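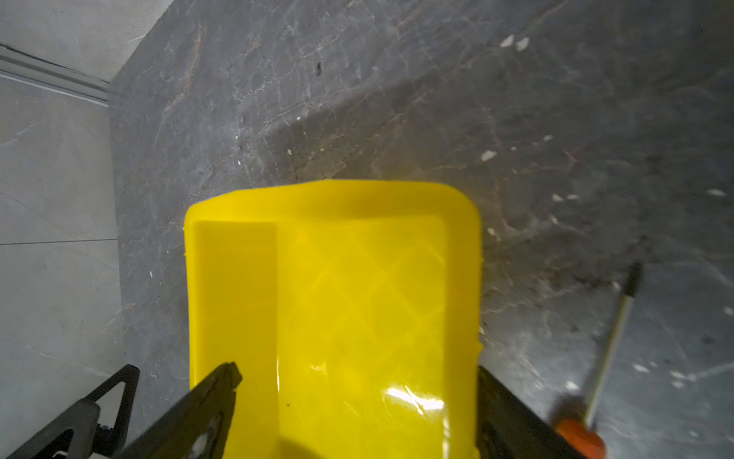 Ticket: dishwasher stops mid-cycle, trips the kitchen breaker
Product: Balogun 500 countertop dishwasher
Status: open, then closed, then open again, now closed (I hope!)

First entry, 7:40 pm

Hi there, me again. I wrote in back in January about the door seal and you were very nice about it, so I'm hoping for the same luck now. The machine fills, runs for 9 minutes, and then everything in the kitchen goes dark. Not the whole apartment, just the kitchen and the one outlet in the hallway that for some reason lives on the same breaker. I reset it, the dishwasher beeps twice, shows the little water drop icon and wants to start from scratch.

Things I tried before bugging you:
Cleaned the filter (it was gross, I'll admit it).
Ran it empty on Quick. Same thing.
Ran it with the toaster oven unplugged. Same thing, same 9 minutes.
Moved it to the bathroom outlet with the door open and me standing guard. It tripped that one too, so I don't think it's the kitchen wiring.

It's a rental and I don't want to call the landlord until I know it's not my own appliance doing this.

Second entry, next morning

Thanks for getting back so fast. To answer your questions: no extension cord, no power strip, and yes, the cold program runs all the way through. I had never used the cold program in my life, I didn't even know what the snowflake was for. It ran start to finish with the lights on. Then I ran Normal and - dark again, right when it should be starting to heat.

You asked for the model sticker. Mine is on the back, low down, and half of it has rubbed off from being shoved against the tile. I can read Balogun 500 and the word Urkutitz, which I'm guessing is the factory or the town or something. The serial number is mostly gone, sorry. I do have the receipt from Gikow, which is where I bought it, and I've attached that.

Third entry, same day, lunch break

OK so I read your note about the heater and the moisture thing, and I did what you said. Unplugged it, tipped it forward onto a bath towel, and left it like that while I ate a sandwich. Some water came out of the bottom, more than I'd expect but not a flood. I don't know where that water is supposed to be, if anywhere. The towel was soaked on one side only, the side with the drain hose, in case that helps.

With it tipped up I could see that the clamp where the drain hose goes in was sitting crooked. I didn't touch it because you said not to open anything and I am trying to be a good customer.

Fourth entry, evening

Left it to dry all afternoon, plugged it back in, ran Normal. It went the whole way! Hot plates, steam in my face, all of it. I was so happy I marked this ticket as solved. Please ignore that.

Fifth entry, two nights later

It's back. Same spot in the cycle, same breaker. So drying it out worked for exactly two loads and then the water got in wherever it gets in. I'm now pretty sure it's the hose clamp, but you're the experts.

Also the chat window on your site kept logging me out while I was typing, and I lost a very long and very polite message. The one you're reading is the short version.

Sixth entry, after the repair visit

The technician from Gondomis came at the start of the window you gave me, which I want on record because I've never had that happen with any company ever. Clamp replaced, the short piece of hose behind it replaced too (it had a split on the underside that you could only see with it bent), and the heater tested fine once everything was dry. No charge, the warranty covered it even with my sad half a sticker.

I've done a load every night since and the breaker hasn't budged. I'm keeping a folded paper towel under the back left foot for a while so I'll notice any drips early.

Two small things before you close this. First, the manual says to pull the machine forward 50 millimeters from the wall, and there is no way to do that on a normal counter without the front feet hanging off. Is there a shorter hose, or an elbow? Second, could somebody send me a new sticker with the serial number on it? The technician wrote it on the side in marker for now, and the marker is already coming off.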